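Brimance Peg Board Kit - Set-Up Guide
Section 5: Laying out the board and fitting the pegs

Read the whole section once before you start. Takes one coffee. Questions go to Felicja Lis, parts go to Pieter Botha.

5.1 Before you start

1. Clear the table. Dark top is best, the white board shows up and so does a dropped blue peg.
2. Lay the board flat, long side facing you. Don't prop it on the lid of the box.
3. Tip the blue parts into the tray and check them against the packing slip. Short something? Stop and write to Kundport, order code 281.
4. Set out the white plates. Leave finger room between them.

CAUTION: Small parts. Keep away from kids under 5.

5.2 Fitting the pegs

1. Start with the plate at the upper left.
2. Hold the peg by its sides, near the top. Bring it in just above the plate and line it up before you lower it. 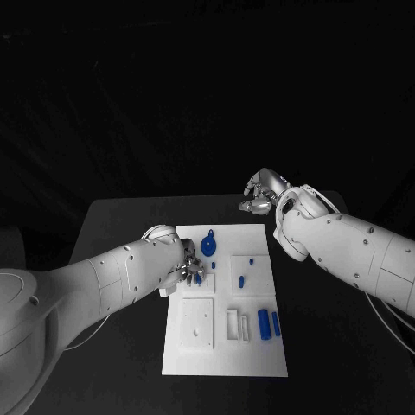

3. Lower it straight down. No twisting.
4. Peg leans? Pull it out, turn it a little, try again. Do not tap it with a hammer (yes, we get those back).
5. Two pegs can share a small square plate, side by side. Both should stand upright. Fill these before moving on.
6. Check for holes still open. Easy to miss one next to a pair thats already in.
7. Place the round blue part near the top center of the board, hub up, tab pointing away from you. Keep spare pegs out at the edge till you need them. 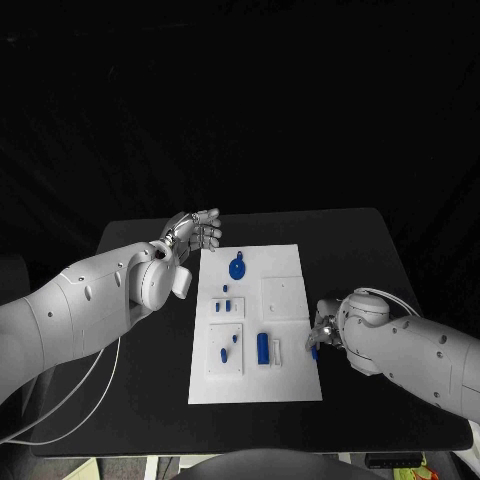 5.3 Checking your work

1. Look along the board from the side. Pegs all upright - good.
2. Press each plate lightly with one finger. It should not rock.
3. Wiggle the round part. A little play is fine.

NOTE: Boards stored in a cold garage can be stiff. Bring indoors for 60 minutes before fitting anyting.

NOTE: Older kits (before the May change) have a tighter hole. Same steps, push a bit harder.

Spare pegs: bag 68. Taking it all apart again, see section 6.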